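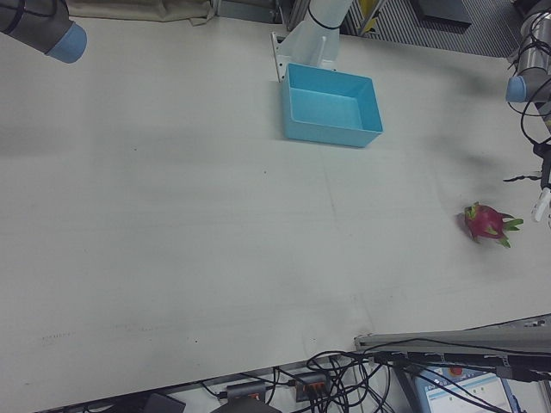 Exhibitions and Conferences Department

Registration opens for the Llanos supplier meeting

March 5, 2024. Registration is now open for the autumn supplier meeting in Llanos, which will take place in October. The organiser Stallar has moved the event from its former hotel to the Grelivach hall, where there is space for 96 stands. The last meeting was attended by 1019 visitors, and in the afternoon the corridors became too narrow for comfortable talks.

Companies that exhibited last time can keep a stand of the same size if they confirm by email before the end of this month. After that, the remaining places will be given in the order of application. The basic stand costs 300 euros and includes electricity, two chairs and one entry in the printed guide.
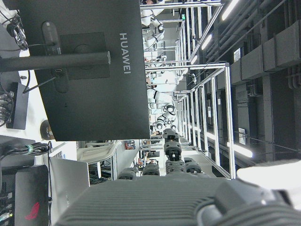

The back of a Huawei monitor on its support arm.

The conference part will be shorter than before – 36 talks on one day, in two rooms. “Many guests told us that they had no time left for meetings,” said Wálter Castaño, who prepares the programme. “So we have put a long break in the middle of the day.”

Badges will be sent by Ater, the same ticket service as last year. Proposals for talks can be sent in English or Spanish. Speakers do not pay the entrance fee, but they must register like all other guests.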